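Product notes: the Bresuten hand-held gripper kit
March 14, 2023

Members have been asking since December whether the Bresuten kit is any good for small packing work, so we put in for a trial unit from Pelupessy, the distributor, and kept it for 14 days. It was used on a bench in the Nultton workshop by people who had never held one before. What follows is what we found, good and bad.

The kit is a two-finger gripper that you hold and work by hand. It records what you do, and the recordings are then used to teach a robot arm the same job. In the case you get the gripper, a spare pair of fingers, a charger, a printed guide and a year's use of Skamodora, the software that sorts the recordings. There is no arm in the box. If you want to run the finished job on a robot you will need to have one already, and the fingers are meant to fit straight on to it.

We chose soft and awkward goods for the trial. Rigid boxes are easy and most of our members have them covered. Clear bags with fabric straps, and tubes of shuttlecocks, are the sort of thing that still gets packed by hand in most small warehouses. 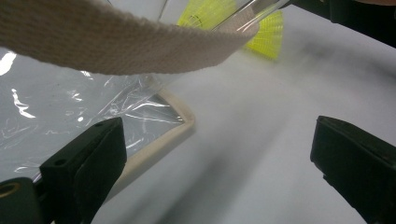

The Bresuten fingers at the bench, with a clear plastic tube, yellow shuttlecocks and a woven strap.

Setting up took one morning. The guide is clear as far as charging and pairing go, then becomes thin. The page on checking the finger gap is two lines long and we had to ring Pelupessy to ask which way the adjuster turned. They answered quickly and sent a better sheet by email the same afternoon. It ought to be in the box.

Holding the gripper is comfortable for short spells. After 90 minutes most of us wanted to stop. The weight sits forward of the hand, and people with smaller hands noticed it sooner. A wrist strap is sold separately and we would get it.

The fingers are plain black blocks and they are wider than we would have liked. On a tube they are fine. On thin film they are harder to place, and it takes some practice to pinch a fold without pushing the whole bag along the table. Webbing comes somewhere between the two. It has enough body to be picked up cleanly if you come at it from the side, but a strap that lies flat has to be lifted at an end first.

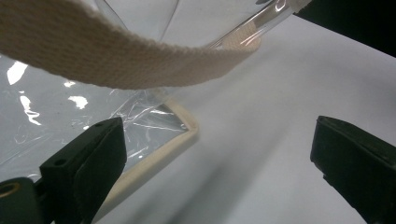
Clear plastic was the other thing we wanted to test, as it gives trouble to most camera systems. Skamodora marks any recording it is unsure of and asks you to look at it again. We made 185 recordings over the trial and it marked 60 of them, nearly all from the bags. Going through these was slow work. You can only open one at a time and there is no way to skip to the point where the software lost track. Pelupessy say a change is planned but would not give a date.

We did not get as far as running the job on an arm, so we can't say how well the lessons carry over. We hope to report on that once a member with a suitable arm has had the kit for a while.

Points to check before ordering: the software licence is yearly and is tied to one gripper. Spare fingers are sold in pairs only. Repairs go back through Pelupessy, and there is no loan unit while yours is away.

For a firm that already has an arm and packs a steady range of goods, we think the kit is worth a trial. For anyone packing mainly loose film bags, we would wait for the software change. Trial units can be booked through the office, and the better set-up sheet is there too if you want a copy.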